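Mundlow Kitchen Garden List
Home | Archive | Threads | Members | Search

Re: where does everybody keep the produce?
Filed under: Kitchen talk, Storage and Keeping
Print this message | E-mail this message

Hi all,

Sorry to be slow answering Colette. I read her note in September while standing in line at the hardware store and then of course it slid right down the inbox under all the seed swap business. Quoting it so you don't have to go digging:

> From: Colette Fleury
> I give up on my crisper drawers. Everything I put in
> there gets forgotten until it's soup. Those of you who
> keep your vegetables out on the counter or table, what
> do you keep them IN, and what goes with what? I bought
> a big wire thing from the Grunmont catalog and the
> small potatoes fall through the bottom. Also Patricio
> says tomatoes should never touch anything else. Is he
> making that up?
> Colette

Colette, I had that wire thing! Or its cousin, anyway. Mine left a grid pattern on every tomato I owned and I gave it to my sister-in-law, who keeps yarn in it and is very happy.

What I've used ever since is a plain woven basket, the kind with a fat braided rim, and I like it a whole lot better. You want one with sloping sides, wider at the top than at the bottom, so things sort of lean outward and you can see what you've got. A straight-sided one turns into a well. I had a deep one from Leclerc years ago (pretty, cost me too much) and there was always something at the bottom I didn't want to meet. Go for low enough that a pepper pokes its stem up over the edge. If I can see it from the stove I'll cook it, and if I can't I'll go buy another one.

As for what goes with what, I'm pretty relaxed. Peppers go in on top, always, because they bruise if you drop a potato on them. Potatoes only sit out in the basket if I'm using them in the next day or two. The rest live in a paper sack in the hall closet where it's dark, with the door open a crack. Onions get their own bowl on the other side of the kitchen – Annick Collet talked me into that one and I do think the potatoes sprout slower, though I've never tested it properly.
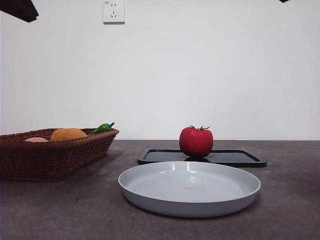 Now, tomatoes. Patricio isn't making it up, he's just a little dramatic about it. I don't put mine in the basket either. They get a tray, something flat with a bit of a raised edge so they can't roll off onto the floor, and I set them stem side up in one layer with room between them. Once one goes soft it takes its neighbors with it, and on a tray you catch it the same morning. In a basket you catch it when you put your thumb through it. A dark tray is nice too, you can see right away if one is leaking. And a tray wipes clean in two seconds, while tomato juice in wicker is forever. Ask me how many baskets I've scrubbed with a toothbrush.

The other thing I'd say is leave yourself an empty plate next to all this. I know it sounds silly! But I started doing it last summer and now whatever I'm making for supper gets pulled out onto the plate before I turn on any burners, and half the time I look at it and think, well, that's not enough for three people, and I still have time to do something about it. Before that I'd be hunting around for a pepper with the oil already smoking.

On where to put it: not in the window. I did that for years because it looked so cheerful and the peppers went wrinkly on me every time. Mine is on the side table against the wall now, out of the sun.

If your basket is the loose sort of weave, a folded dish towel in the bottom takes care of the dirt and the onion skins (or would, if you kept onions in there, which see above). I shake mine out over the back steps when I remember. The rule in our house is nothing stays in the basket past 7 days, and I break it constantly with squash.

Merle Goodwin, are you still getting those nice oval baskets from the Forutgate market? I could use a second one for apples, and I'd drive over if somebody wants to share the ride. Also whoever borrowed my dehydrator trays, no hurry, but I've got pears coming.

Bhavana Krishnan

Previous in thread | Next in thread | Reply to list | Back to archive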